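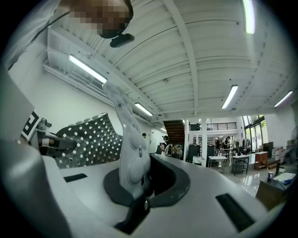 Looking up in the Brarkdale workshop, June.

Finding compressed air leaks without buying much

Sunday, June 24, 2018

The compressor at Brarkdale has been cycling when no one is using air. It isn't a loud machine, but it kicks in often enough during lunch that I started paying attention, and last weekend I finally measured what we were losing.

The test is simple. Pump the tank up to cut-out, turn off the compressor at the wall, leave every valve as it would be on a normal day, and time how long the gauge takes to fall to half. With the tank volume and the pressure drop you can work out the leak rate. Multiply the volume in cubic feet by the drop in psi, divide by 14.7, then divide by the time in minutes. The result is in cubic feet per minute of free air. It ignores temperature, so let the tank sit for a while after filling before you start the clock. Air comes out of the pump hot, and as it cools the pressure drops on its own, which looks exactly like a leak.

Our tank is a 25-gallon Lerkasero. I started at 101 psi and it reached half of that in 743 seconds. That comes to a bit under one cubic foot per minute, averaged over the test. The true figure at full pressure is higher, as a leak slows down when the pressure behind it falls. I left out the volume of the piping, so the answer is low for that reason too. I didn't correct for either. I wanted a number to compare with a second number later.

Next I split the system. There is a ball valve at the tank outlet, and with it closed the gauge barely moved, so the check valve and the drain were fine. I had been fairly sure the drain was the problem and had already ordered a new one. It is now in the spares drawer.

With the valve open and the drop hoses disconnected one at a time, the rate changed twice. Most of it was on the line to the back bench. Soapy water found the first leak in a few minutes: a threaded elbow just upstream of the regulator, installed with tape wound the wrong way. If you wind it against the thread it bunches up and peels back as the fitting goes in, and you get a spiral path out. I took it apart, cleaned the threads with a brass brush and used paste instead. I would use paste everywhere if I were starting over.

The second leak took most of the afternoon. I borrowed a Kustuto ultrasonic detector from Bhavana Shetty, who uses it on steam traps at her job. It shifts the hiss down to where you can hear it in headphones, and you sweep along the pipe and listen for a peak. In practice it picks up reflections very well. I had a strong signal off a blank wall and spent a while looking for a fitting behind it. Turning the gain down and putting the rubber cone on the sensor fixed that. The leak was in a quick coupler, and only when the plug was in. Empty, it sealed perfectly, so soap on the idle coupler had told me nothing.

Some notes on couplers, from taking several apart:

The O-ring that seals on the plug is a wear part. Most of ours had a flat worn on the inside, and one had a nick.

Plugs matter as much as couplers. A burr on the nose of a plug will cut a new O-ring the first time you push it in. I ran a fingernail over each one and stoned the bad ones.

Mixed profiles will sometimes latch and still leak. We had two kinds of plug in the same box. They look alike until you put them side by side, and I have now moved everything to Baysal fittings of one profile and thrown out the rest.

Grease the O-ring with silicone grease, lightly. I had been using oil from the tool oiler – it does no harm to nitrile that I can see, but it collects grit.

After the new seals I pumped up again, closed the tank valve and read the gauge the next morning. It had lost 2 psi, some of which is probably the room cooling overnight. The same test with the valve open and the hoses connected is still running as I write this, so I'll add the result when I have it. I don't expect zero. The filter bowl has an automatic drain that spits a little, and I'm leaving it alone until August, when the whole filter is due for service anyway.

One thing I haven't dealt with is the hose reel. Its swivel is dry so far, but the manual gives no part number for the seal. If you have rebuilt one of the older Lerkasero reels, please leave the seal size in the comments.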